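I bought the Roltico car fire extinguisher in October, after I saw smoke from a car at the side of the highway near Farstead. The driver was standing with a bottle of water in his hand. I did not want to be in this position one day.

**What you get**

The extinguisher is a dry powder type, with a metal bracket and two straps. The weight is a little under 5 pounds with the bracket. I mounted it in front of the passenger seat, and this took me some 2 hours, mostly because the screws in the package are too long for my car. I had to buy shorter ones. The straps hold very well. On bad roads there is no rattle.

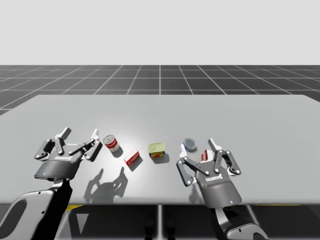

*Roltico car extinguisher, review of 19 December 2019*

**Using it**

Our fire department had a training evening for residents, and there I was allowed to empty mine on a small gasoline fire in a steel tray. The pin came out easily, also with gloves. The handle needs more force than I expected, and my mother would maybe have trouble with it. The powder came out for less time than I thought, so you must aim low from the first second. After this I bought a second one, for the same price.

The pressure gauge is my biggest complaint. It is on the back side when the bottle sits in the bracket, so I must open both straps for checking it. My older Hernix had the gauge on top, and I looked at it every time I got into the car. With the Roltico I look once in a month, if I remember.

Also the instructions are printed in very small white letters on red. In the dark they are hard to read.

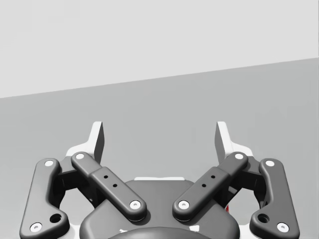

Rantala wrote under my first version of this review that powder is terrible for the engine and the wiring, and that he would take foam for a car any time. He is right about the mess. I still prefer powder, for the reason that foam can freeze in an unheated garage, and mine is unheated the whole winter.

**My rating:** 4 of 5. I would buy it again, but please, Roltico, turn the gauge to the front.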